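Sincronizar duas garras de mão sem perder a cabeça

Sexta-feira, 3 de julho

Passei boa parte da semana a mexer no código que junta os dados das duas garras de mão e decidi escrever já o que mudou, antes que me esqueça dos pormenores. Quem lê isto há mais tempo sabe que em fevereiro eu tinha uma versão que funcionava com uma garra só. Com duas, quase tudo o que eu dava por garantido deixou de valer.

O pacote chama-se Stumum e faz três coisas: lê os fluxos de imagem, calcula a pose de cada garra e escreve um ficheiro por demonstração. A política que treinamos depois recebe imagens e poses relativas, por isso um erro de tempo entre a esquerda e a direita aparece no treino como se uma mão reagisse antes da outra. O Silvan Schwaiger já me tinha avisado disso quando viu os primeiros gráficos.

Cada garra leva um cubo branco com marcadores a preto. O cubo resolve um problema antigo, o de uma garra não saber onde está a outra. Quando a câmara de uma apanha o cubo da outra, temos uma medida direta da pose entre as duas, que serve para corrigir a deriva da odometria visual. As plantas, a folha de papel e o objeto cinzento pequeno ficam na mesa branca, e o resto da sala dá textura de sobra ao mapa.
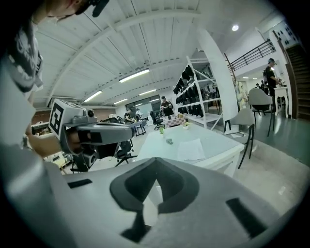

O que mudou no alinhamento temporal

A versão antiga usava a hora de chegada de cada imagem ao computador. Foi uma má ideia e a culpa é minha. A hora de chegada inclui o atraso do barramento, que varia com a carga, e nos piores casos medi 80 milissegundos de diferença entre os dois lados.

Agora uso o carimbo do próprio dispositivo e estimo o desvio entre relógios no início de cada sessão. O procedimento é simples: a pessoa roda as duas garras ao mesmo tempo durante 4 segundos, eu calculo a velocidade angular de cada uma e procuro o desfasamento que maximiza a correlação. O resultado fica gravado no cabeçalho do ficheiro. Se o pico da correlação for fraco, o programa recusa a sessão e pede para repetir. Prefiro perder meio minuto ali a descobrir o problema no treino.

Depois disso, tudo é reamostrado a 20 Hz. As posições com interpolação linear, as rotações com slerp. A abertura dos dedos também é linear, embora eu desconfie de que num fecho rápido se perca alguma coisa. Ainda não verifiquei.

Deteção dos cubos

O detetor devolve os cantos de cada marcador visível e eu resolvo a pose com todos os cantos do mesmo cubo de uma vez. Antes resolvia marcador a marcador e fazia a média, o que dava saltos sempre que uma face entrava ou saía de vista. Com duas faces visíveis a pose fica estável. Com uma só, vista quase de frente, aparece a ambiguidade do costume e a normal vira para o lado errado. Nesse caso guardo as duas soluções e escolho a que concorda com a odometria.

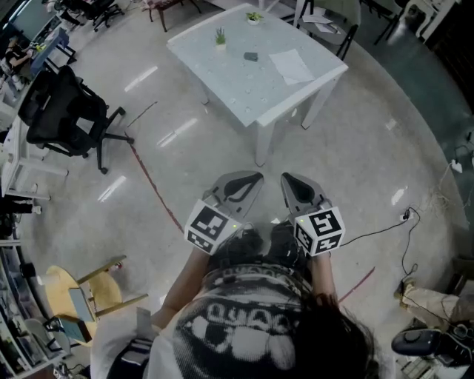

Falta tratar as oclusões. Quando o antebraço tapa parte de um cubo, o detetor às vezes ainda devolve um marcador com um canto deslocado. O erro de reprojeção apanha a maioria destes casos, mas o limiar que uso foi escolhido a olho e depende da distância. O Kohei Kuroda sugeriu normalizar pelo tamanho aparente do marcador em píxeis. Vou experimentar na próxima versão.

Validação

Escrevi um comando que percorre uma pasta e gera um relatório curto: duração, fotogramas perdidos, percentagem de tempo com o cubo visível e o desfasamento estimado. Corri-o sobre 100 demonstrações antigas e mais de 20 foram para o lixo, quase todas por perda de seguimento a meio. Nenhuma tinha levantado avisos na altura da gravação, o que diz bastante sobre os avisos que eu tinha.

O relatório passou a correr logo a seguir a cada gravação, no mesmo terminal. Demora pouco e quem está a gravar vê o resultado antes de voltar a arrumar a mesa.

Na lista para a semana seguinte ficam a normalização do limiar, um teste com fechos rápidos dos dedos e a limpeza do módulo de leitura, que ainda tem código da versão de uma garra. A mudança de formato parte os ficheiros antigos. Há um script de conversão na pasta de ferramentas, mas convém guardar uma cópia dos originais antes de o correr.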